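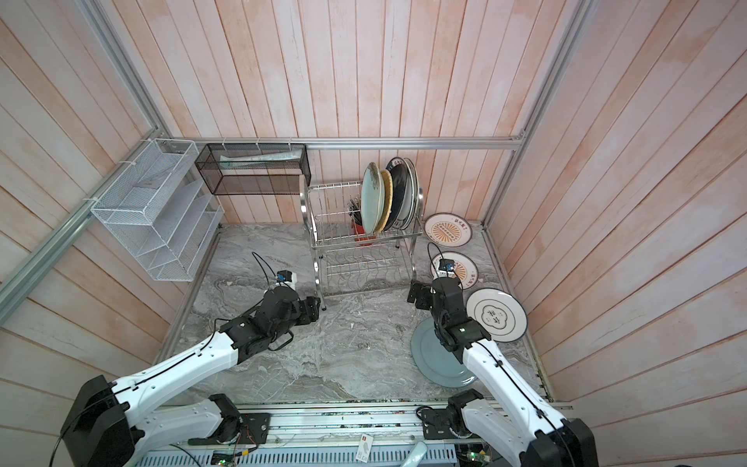

The two arms and the dish rack in the planked cell, Briltside.

Come and build with us: the Trosevix table-clearing arms

We're after four or five people to join the Trosevix build at Briltside shared workshop, from October until the end of March. The job we've set ourselves is putting plates into a dish rack with two arms, and it is far more fun (and far more fiddly) than it sounds! Plates slide, rims shine, and a slot that looks wide enough to you can be very tight for a gripper holding a plate at a slant.

We've written 782 practice runs into the logbook so far and would love to reach 3000 by spring. That means more hands, and more ideas too.
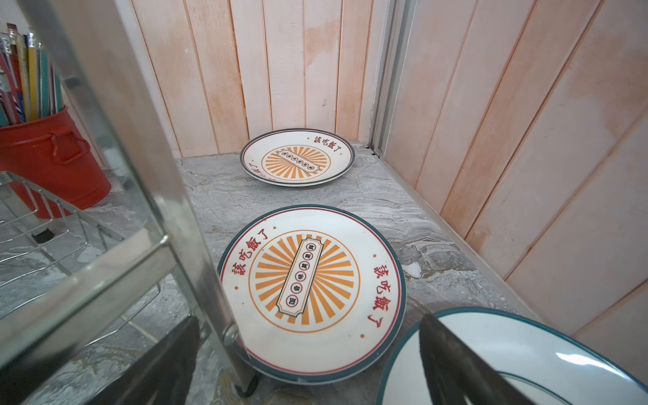
Sunburst plates beside the rack, seen from the wrist.

You might enjoy one of these jobs:
Driving the arms by hand through a run, evenings from 6.30
Tidying the wiring and circuit boards along the front platform
Drawing and making new gripper fingers
Sorting through recordings and marking the ones worth keeping

You don't need a degree or any robot experience. If you've mended a bike, soldered a kit or sewn a lined jacket, you have the sort of patience we're looking for. Some Python would help with the recordings, but we can teach you enough as we go.
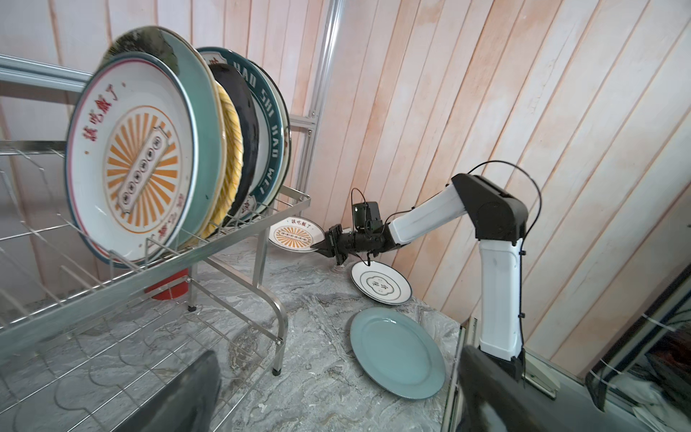

One of last spring's joiners told us she had expected the programming to be the hard bit, and that she spent her first month learning how to let go of a plate gently. She also asked us to warn you that you'll start judging your own washing-up rack at home.

Places are unpaid. Tea, tools and bench space are free, and we pay bus fares up to Jang Road. You'll need to be over 18 and able to manage two evenings a month.
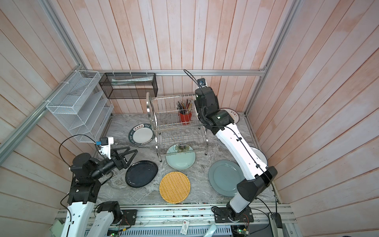 Dishes spread out on the marbled floor, both arms reaching in.

To join, send a few lines about something you've made or repaired to the Womon desk at Briltside, marked "Trosevix", by the end of September. Photos welcome, half-finished things very welcome. We'll invite everyone who writes to an open evening at 7 pm, where you can have a go on the arms before you decide.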